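The Drinks Table at Plavden Hall
Photos and notes by Loretta Ferreira
April 12, 2019

I have wanted to put together a page about the drinks table for ages, and this spring I finally got around to it! Anyone who has been to one of our open evenings knows the table, because it's where everybody ends up standing. We started in December with a folding table, two pitchers and a stack of paper cups. It has come a long way since then, and I'm very fond of every piece on it.

Click through for the full-size pictures. Captions are mine, and so are any mistakes in them.

How it all began

The first dispenser came from the Ruvenico kitchen sale, where I had gone to look for soup bowls. I came home with no soup bowls at all. It had a stiff little plastic spigot, and if you didn't hold the glass exactly right you got apple juice up your sleeve. Still, people lined up for it, and that was enough to convince me that a tap beats a pitcher every time – there's just something fun about pouring your own.

We retired it after the winter concert. 70 people came through the door that night and I think most of them had seconds.

The tap and the tray

I love a red handle on a tap. You can find it from across a crowded room, even when three people are talking to you at once.

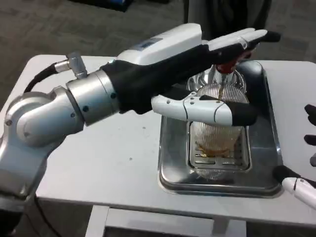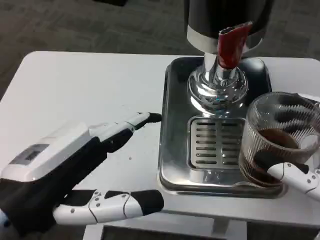
Red lever, chrome spout, stainless steel tray underneath. The chrome picks up everything near it, so I go over it with a dry cloth before the doors open, and then once more because I can't help myself.

Glasses

Haddad's on the corner let us have their leftover stock when they changed over to stemware, and I said yes before I'd even seen the boxes. Tall glasses are my favorite for juice and iced tea. They feel good in the hand and they look so cheerful lined up before a party. Please bring yours back to the table when you're done (I found 5 of them on the piano last time, one with a daffodil in it).

What we pour

Apple juice is the old faithful, and we go through more of it than anything else. Cold tea with lemon is catching up fast. For the summer I'd like to try the ginger cordial from Novden, which I had at my cousin's wedding and have been talking about ever since – it's sharp and fizzy and wonderful with a lot of ice.

If you have a recipe that pours well from a tap, leave it in the blue folder by the coat rack. No pulp, please, and nothing with seeds!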